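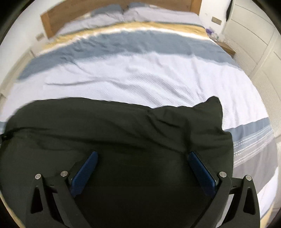

Marta Savchuk had been folding the same dark green thing for up to 15 minutes and was no longer sure it was hers.

"It's a coat," said Sang-wook Bae from the doorway. He had come to help and had so far helped with the doorway.

"It's got no buttons."

"A cape, then. Very smart. You could wear it to Prorna."

She was going to Prorna in the morning with one bag, and the bag was small. The airline had sent her an email on the subject. Sang-wook, who had once gone there for 19 days with a rucksack and come back with three chairs, thought the airline could be reasoned with.

Marta smoothed the cloth over the striped duvet cover, blue and mustard and white, which her aunt had bought in Kilance and called cheerful. It wrinkled as she smoothed it. She tried from the other side and it wrinkled there as well.

"Sleeves in first," said Sang-wook.

"Show me a sleeve."

He came over and looked. He lifted a corner, put it down and patted it, like a doctor with bad news.
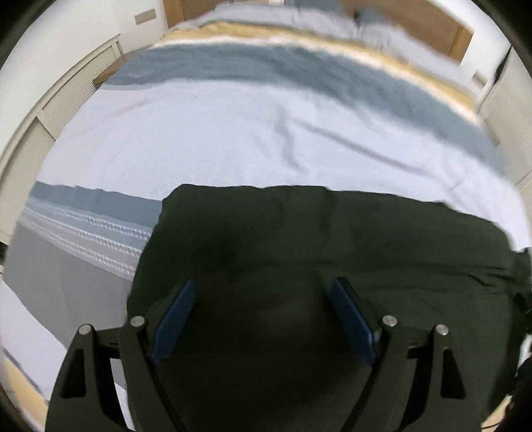
2. The Second Attempt

They agreed to roll it. Rolling had been Sang-wook's idea, so Marta did the rolling while he held the bag open and talked about his chairs. One of them had turned out to be a stool.

"My aunt will ask if I packed it," she said.

"Did she give it to you?"

"Somebody did."

It went in. The shoes came out. She stood with a shoe in each hand and thought about five days of weddings, lunches and her cousin's new patio.

"You could always wear those on the plane," said Sang-wook.

"I was going to."

"Well, then," he said, and went to see about the kettle.

162 likes
5 comments
Share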